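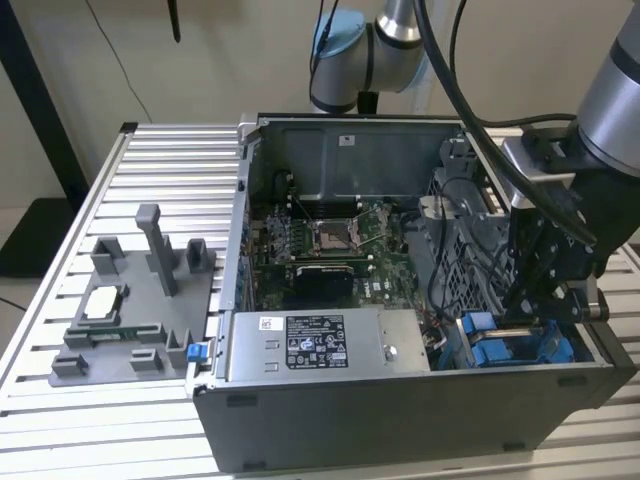 # About Vumard

Vumard is a small company in Vudano. We test whether machines can already do the ordinary work of a repair shop, and we tell the owners of such shops what we have found. Our customers repair and refurbish office computers, kitchen appliances and small tools. Most of them have fewer than 30 employees, and they have no time to try a robot for half a year only to learn that it cannot plug in a cable.

We do not build robots and we do not sell them. We rent or buy the same arms and grippers which our customers would buy, and we give them the chores which our customers would give them.

## How we started

The company was founded by Eustaquio Alvarado, who before this was running a refurbishing workshop for used office computers. The workshop received them in deliveries of 200, and every machine had to be opened, cleaned, checked, given a new processor or more memory, and closed again. In one year three different sellers of automation visited him. All three promised that a robot could take over this work, and none of them had ever tried it with a computer that had dust inside and a bent bracket.

So he bought one used arm and tried it himself in the evenings. The first chore was to take a memory module out of its slot. It took him the whole of September to get the first module out without help, and the second one broke. He wrote down everything, also the failures, and sent the notes to a few colleagues in the trade. They asked for more notes, and then they wanted to pay for them. This is still more or less what we do.

## What machines can do today

The question we hear most often is a simple one: "Can it do the job yet?" We prefer to answer it chore by chore, as "the job" is many small jobs, and they are very different in difficulty.

Picking up a part from a known place works well. If the processor lies always in the same holder and always in the same direction, the arm will find it again and again. For this reason we prepare a holder for nearly every part, and we advise our customers to do the same. A good holder costs little and it saves more trouble than an expensive camera.

Placing a part with care works quite well. A processor must go down flat into its socket, in the right direction, without pushing it to the side. In our last series of 50 placements we were content with most of them, although a trained person would be content with all.

Levers, latches and clips are harder. Each one needs a certain force, and the force changes with the age of the machine. A person feels in the finger when a clip begins to give. The gripper must learn this in another way, and it is slow to learn.

Cables are the hardest. A cable never lies twice in the same shape, it hides behind other cables, and it moves when you touch its neighbour. Memory and processor have a fixed place. A data cable has only a place where it ends.

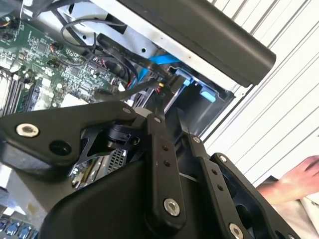 There is also the matter of room. A computer case was designed for human hands, and even for them it is narrow. When a gripper goes in, it must pass the drive cage and the wires, and it must come out the same way with a part in it. Many of our failed trials fail on the way in, before the real chore has begun. We now plan the path first and the grip afterwards, and we recommend this order to everybody.

## And at home?

We are often asked by visitors when a robot will load their dishwasher or fold their shirts. Our main field is the shop floor, but we have a second programme, called Clendik, where we test household chores in the same manner. We have tried wiping a table, putting cutlery into a drawer and hanging up a wet towel.

Our opinion for the moment is a careful one. Wiping is close to useful. The cutlery drawer is possible when the drawer is already open. The towel has all the difficulties of a cable and some more of its own. A home is also less patient than a workshop, and it has no fixed holder for every thing. We would not advise anybody to buy an arm for the kitchen this year.

## How we work with you

1. You send us one chore, described in your own words, together with the real parts. Please send used ones, with the dust.
2. We agree with you what counts as done. "The lid is closed" is too little for us. "The lid is closed and both screws are tight" is good.
3. We run the chore, first with a person guiding the arm and later with the arm alone when this is possible. A person stays near the table during all trials.
4. You receive a report of the successes and the failures, with the time for each one, and our advice to buy, to wait or to change the chore.

Our archive holds 700 written trials at present. Customers may read all of them, including those in which we look foolish.

## Where to find us

Our workshop is in Vudano, in the building of the former Gachanja printing works, at the side of the yard. The bell is weak, so please press it long. Visits are possible on every working day after lunch, and you are welcome to bring a chore with you.

Page last revised 17/07/2019.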